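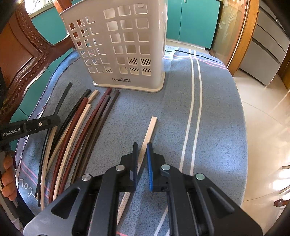 Marichka Hnatiuk wrote:

> Okay, I give up. I have 25 belts and straps in one drawer and every
> morning I pull out three to get one. Hooks in the closet didn't work,
> the door is too thin. Rolling them up took me a whole evening and
> they had all sprung open by breakfast. What do the rest of you do
> with long skinny things?

Oh Marichka, I feel this one! I had the same drawer until August, plus a shoebox of bag handles and leftover strips from when I was going to make my own straps (I made 2, and one of them is holding the shed door shut).

What finally worked for me was to quit rolling. I lay everything out flat on a blue cloth on the table, side by side, lined up more or less by color. Black together, then the browns, then cream and gray. They never lie perfectly straight and I've stopped caring, a bit of a curve does no harm. Do put the cloth down first, though, or they skate all over the place.

Anything I can't decide on gets pulled off by itself with some open cloth around it. Last time it was a long cream one with a squared-off tip and a faint crosshatch in the surface. I have a couple with that texture and I keep mixing them up when they're in a heap. On its own I could see it was the one I like!

The rest go in a tall white plastic laundry basket, the kind with square holes all over the walls. I keep it right there at the back of the table while I sort. Long things fit in standing up and stay easy to reach, so you aren't digging. Mine came from the Plostley outlet and I should have bought the second one, they've gone up since.

Two warnings. Don't tie the bundles with rubber bands, they leave marks (ask me about my good brown one). And don't start after dinner if you need the table for breakfast.

Bilyk, didn't you have some system with a curtain rod? Did that hold up or did it come down on you?

More recent messages on this list:
Re: Curtain rod in the closet, update
Drawer dividers, cut your own or buy?
Pirard shelf brackets, anyone have spares?
147 buttons and no jar
Re: Re: What to do with single gloves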